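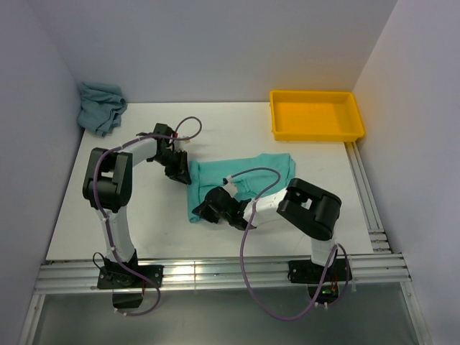
Figure 2. Two robot arms at a white table, with a teal cloth, a gray-blue cloth and a yellow tray.

4. Letters between advisers and ministries in the Claton assembly

4.1 What was kept and what was not

The rules of the Claton assembly say that every written contact between the office of the first minister and the legal department must be entered in a register. The rule is short and leaves many matters open. It does not say who must make the entry, the one who writes or the one who receives, and it does not say what should happen when the same letter goes to two departments. We therefore found many letters entered twice, and others which are mentioned in later letters but have no entry of their own.

The register for the period we studied has 3405 entries. We read all of them in the Sitompul collection, where the paper copies are held, and we compared them with the electronic list which the assembly published later. The two sources do not fully agree. In the electronic list the name of the adviser is often replaced by the name of the office, and it is then not possible to know from the list alone who wrote. Where the paper copy gave a name, we used the paper copy.

From these entries we selected 700 which concern a legal decision still open at the time of writing. The selection was made by hand. A letter was included when it named a case, a permit or an inquiry, and left out when it spoke only of the law in general. This second group is not without interest, as Serrano has noted in his work on the Drinano council, but it asks for another method and we do not treat it in this section.

4.2 The tone of the letters

Most of the selected letters are polite and very dry. An adviser asks when a decision can be expected, the department answers that it cannot say, and the exchange stops there. It would be wrong to call this pressure. Emiliano Serrano has argued that a question about time can also be a question about result, if the one who asks is near to the first minister and the one who answers may lose his post. We accept this argument in part. It is difficult to apply to single letters, and it works better when the same question is put again after a clear answer was given.

Such repeated questions are found in 41 exchanges. We read these more closely, and coded each for three things: whether a reason was given for asking again, whether the later letter was signed by a person of higher rank, and whether the political effect of the decision was named.
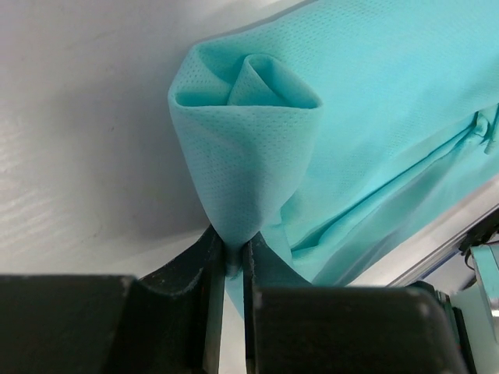 700 words

In the Hellach permit case all three are present. The first letter asks only for a date. The next one comes from the head of the office and mentions that the harbour district will vote in May. The department answered in one line that the vote was not a matter it could consider. No further letter is in the register, though a later note speaks of "our talk on the telephone", and this talk has left no other trace. The case shows well the limit of our source. The register was made for paper, and an adviser who knew the rule could easily choose the telephone.

Only 2 of the repeated exchanges led to a formal complaint from the legal side. Both complaints were sent to the speaker, who passed them to the first minister – that is, to the office about which the complaint was made. We did not find a reply to either of them. The internal rules were changed later so that a complaint of this kind goes to the presidium of the assembly, but the change was presented as a question of order in the paperwork and was passed without debate.

4.3 Dismissals

It is often supposed that lawyers who refused a request of the first minister's office were moved to other posts. The staff lists do not allow us to confirm this. Several names disappear from the legal department after the exchanges described above, but names disappear in other years too, and the lists give no reasons. The letters of farewell are of little help. They thank the colleague, they wish him or her well in the new task, and they use almost the same words each time.

We asked former members of the department for interviews. Those who agreed spoke mainly about the daily work, and were careful when we came to single cases. One of them remarked that the department had no written rule on how to refuse, and that each lawyer had to find his own form for it. We return to this remark in section 6, where the Claton rules are compared with those of Drinano.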